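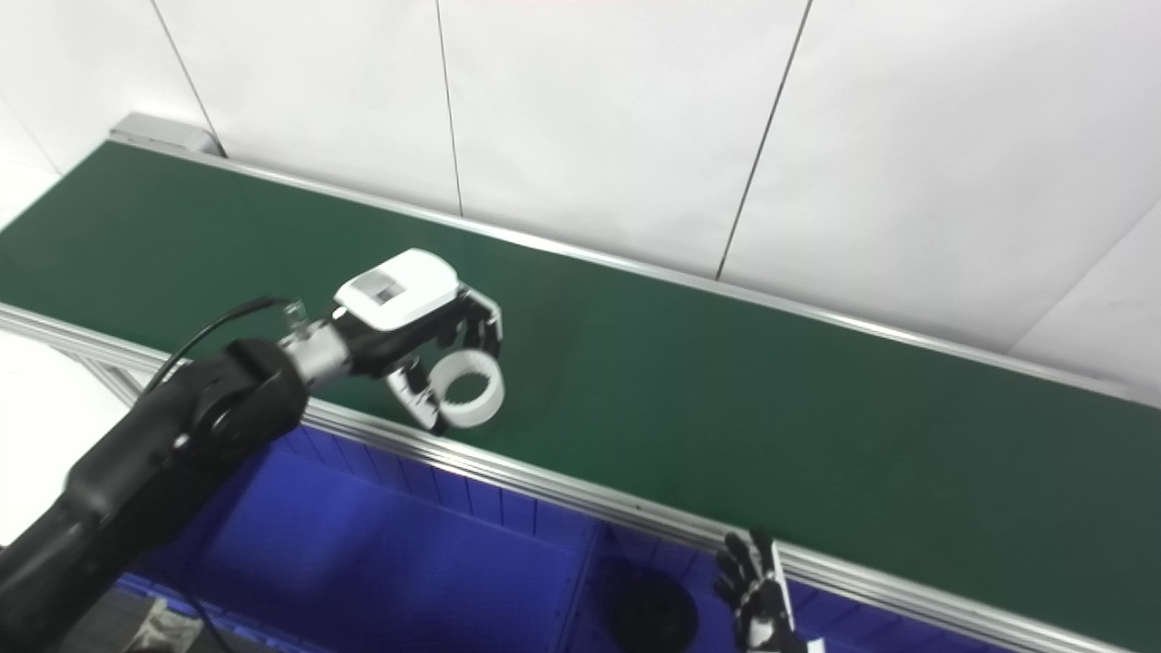

The Second Hand Costs More Than the First

When Kári Ladefoged started pricing robot hands for the sorting line at Gillelness, he made the mistake most of us make with a big purchase. He opened a spreadsheet, put the hand at the top, and gave it nearly all the money.

"I had the arm, I had the hand, I had a total," he says. "Then I walked over to the line and started looking at everything the arm would have to live with."

Gillelness takes in mixed plastic parts from molding shops and sends them back out sorted, checked and packed. There are gear rings, spacers, caps, and a long tail of odd shapes that turn up twice a year. For most of the company's life that work has been done by people standing at a belt. It is steady work and hard on the shoulders, and the plan Ladefoged wrote last November was to hand the dullest stretch of it to a pair of arms with fingered hands.

I spent two days there with him, and I came away more excited about budgets than I have ever been in my life. A good equipment plan is a kind of story about how a place works, and his is a good one!

Start with the belt. A long conveyor on aluminum profile is one of the friendlier things you can buy in this field. You can bolt nearly anything to the rail, you can move it later, and if you get the length wrong you can usually trade it in or cut it down. Ladefoged bought his before he had picked an arm, which raised eyebrows upstairs. His reasoning was simple. The belt sets the reach, and the reach decides which arms are even worth a quote. Two of the five on his list dropped out that same afternoon.

Green was his choice too. Many of his parts are white, and he wanted them to stand out for the cameras without paying for fancy lighting. He had tried a few samples of belting on a bench first, with a lamp from home and a handful of rings, and the dark green won easily.

Then come the hands. A plain two-finger gripper would have cost far less, and for a shop with one product it is still the thing to buy. Ladefoged says so to everyone who calls him for advice. But a gear ring is an awkward customer. It is hollow, it has teeth on the inside, and it has to be turned over for checking. With fingers you can curl around the outside and get a tip under the lower edge, and you leave the teeth alone. Swap to a spacer or a cap and the same hand carries on with new software and no new hardware.

He looked at two suppliers, Plutari and Cirer. Cirer's quote was lower by a fair margin. Plutari's came with spare fingertips, a loaner if a hand went back for repair, and a written limit of 17 days on that repair. He put a price on each day the line would stand still, did the sum on the back of the quote, and the two came out so close that he went with the loaner.

"Ask what happens on the worst day," he says. "If the salesperson gets quiet, you've learned something for free."

The part of the plan I would like every small manufacturer to copy is the page he calls the floor list. It has no robots on it at all. It has cable, and more cable than you would think, for a wrist that turns needs slack and that slack wears out. It has bins. He budgeted for 90 of the big ones, in two colors, after working out how many would be filling, moving, waiting or being washed at any hour of a shift. It has wall panels that wipe clean, floor paint, a second emergency stop, and a cabinet for the controllers that closes properly. The whole list ran to 229 lines when he first wrote it, and he is a little proud of that.

None of it is glamorous, and all of it has a lead time. The bins took longer to arrive than the arms did.

He also set aside hours. The job tracker his team uses, a modest little program called Pan, showed 1,333 hours of staff time in the first version of the plan, for teaching the hands, fixing what they dropped, and rewriting the work sheets. His finance office wanted it halved. He kept it whole and gave up a glass partition instead. I think that was the best trade in the entire project. The people who used to stand at that belt are the ones who know a bad ring by the sound it makes in a bin, and now there are paid hours for them to teach it.

What about the second hand, then? On paper, the second arm and hand cost the same as the first. Once Ladefoged added the extra mounting, the longer safety check, and the software that keeps two arms from reaching for the same spot, it came out higher. He bought it anyway. One hand can pick. Two can pass, turn and steady, and the odd shapes at the end of his catalog need all of that.

His advice for anyone starting now is to rent for a season if a supplier will let you, and to write the floor list before you take a single sales call. Leave a blank column on it. His was marked "forgot," and by the time I visited it had up to a dozen entries in it. The latest, in pencil, was a stool for the person who watches.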